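Still waiting on the dishes

By Svenja Mösli
September 16, 2024

The kitchen at Prokora's test flat in Greenberg has a sink, a dishwasher, a bench and a fair amount of broken crockery in a tub under the bench. The company has been trying since June to get a two-armed robot to clear up after a meal. It can do it, on a good run, in 39 minutes. A teenager with a phone in one hand would need 10.

Household chores were meant to be the easy part. Factory robots have welded and painted cars for decades, but a car body turns up in the same spot every time. A tea towel doesn't. Neither does a mug left behind the toaster with a spoon in it.

Prokora's engineers keep a log of every attempt. When I visited it stood at 1,508, and a little over half were marked as finished without help. Plates are mostly solved. Cutlery is not, and cling wrap has been taken off the list for now.

Shop-floor work is further along, though not by as much as the brochures suggest. Celtodwood, which makes flat-pack shelving, uses one arm to bag screws and another to stack offcuts. Both run through the night. Sanding edges and checking for splits is still done by people, and the plant manager told me he has no plans to change that before the current lease on the machines runs out.

Drinks sit somewhere in between. The café chain Stulla serves roughly 4,000 cups a day across its shops and would like a machine to take over some of the pouring. The difficulty is the glass. It is slippery, it is hard for a camera to pick out, and it has to stand squarely under the nozzle before anything flows.

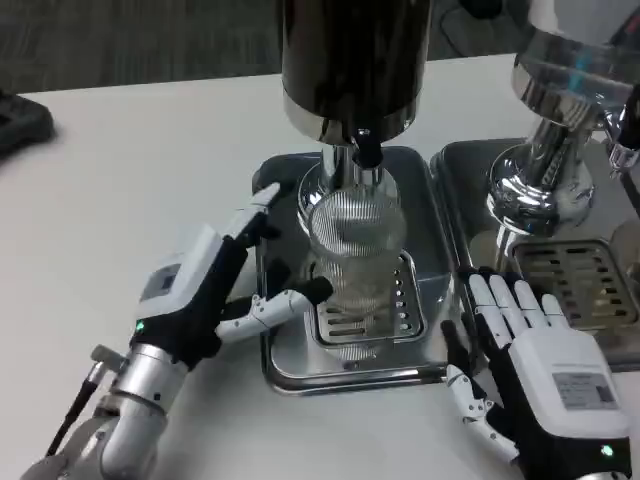
A robotic left hand reaches for a ribbed glass beneath the dispenser, with the right hand flat on the table.

Two hands help, at least on paper – one can steady while the other works a tap. Getting them to share a job is harder, and most of the groups I spoke to still use one hand for nearly everything.

Stulla will decide next year whether to put a machine in front of customers. Its staff have asked that it start with wiping the tables.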